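How to Register for a Satellite Tournament at the Ellport Card Room

Satellite tournaments allow players to win a seat in a larger event for a fraction of the full entry fee. Players must be 21 or older and hold a current Ellport membership before registering.

1. Sign in to your member account and open the Tournaments page.
2. Select the Kulkarni Series, then choose Satellites.
3. Check the start time and entry fee. Evening satellites begin at 7:30 p.m. and cost $55, plus a $25 optional add-on.
4. Select Register and confirm payment from your account balance.
5. Save the confirmation number. You will need it at the desk.

Each satellite is limited to 64 players. Once the field is full, further entries are placed on a waiting list in the order received. 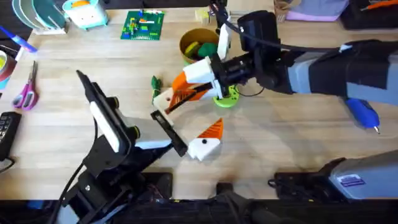 Players may withdraw without charge until one hour before the start. Withdrawals after that time forfeit the entry fee. Add-ons may be purchased only during the first break and are not refundable.

Winners receive a seat in the main event, valued at $1,040. Seats may not be sold or transferred to another member. A winner who already holds a seat will receive tournament credit of equal value, valid through May.

Questions about eligibility or payment should be directed to Juniper Kowalczyk, Tournament Registrar, at the membership desk.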